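Sorting and Storing Letter Blocks for a Classroom Shelf
Project report, Design and Materials, Mornside
March 31, 2019

1. Background

The project started with a box of old toy blocks that the Ulmont reading room wanted back in use. The blocks had been kept loose with other toys for years, and the children had stopped asking for them. Our task was to decide which blocks could stay, how to group them, and what kind of storage would suit a low shelf. We had a budget of 4000 points in the course system and used 2993 of them, mostly on the storage trays from Boleck.

2. Method

We worked on a plain blue cloth so that small parts would not roll off onto the floor. This had one drawback. Many of the blocks are blue themselves, and the darker ones were easy to miss when the light was low. We thought about changing to a gray cloth but kept the blue one – it was the only one large enough.

Each block was picked up, turned and checked for three things: rounded edges with no chips, a raised border that was still whole, and raised characters that could be read by touch. 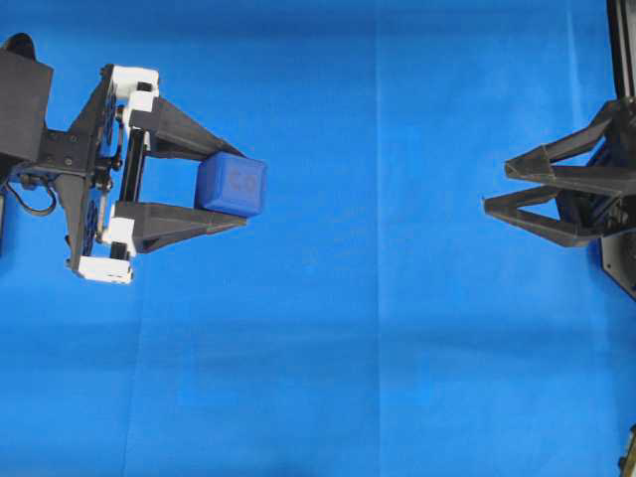

The characters gave us the most trouble. They are molded in the same color as the block, so there is no contrast to help a young reader. From one side a C can pass for a G. We first wrote these down as "unclear" and then went back over the list with a lamp held low to the side. The shadow made most of them easier to read, and the unclear group became much smaller.

3. Results

We checked 453 pieces. Of these, 155 were set aside for cleaning or repair and the rest went straight into the trays. Blocks were grouped by color first and by character second. The Zapata trays we tried before the Boleck ones were too deep, and blocks at the bottom could not be seen from above.

Not everything in the box was a block. The odd shapes were kept apart and looked at last, as they did not fit any of our groups.
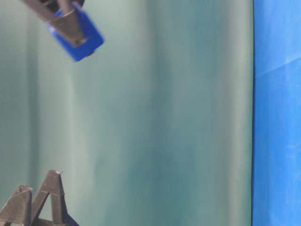

Figure 2. Dark brown piece with two triangular sections, one taller than the other.

We could not agree on a group for pieces of this kind. They take up more room than a cube and do not stack, so a flat tray wastes space. For now they have an open bin on the lower shelf.

4. Remaining work

The labels are not finished. We plan to test two sizes with the children in April and to replace the lid on the repair box, which does not close properly.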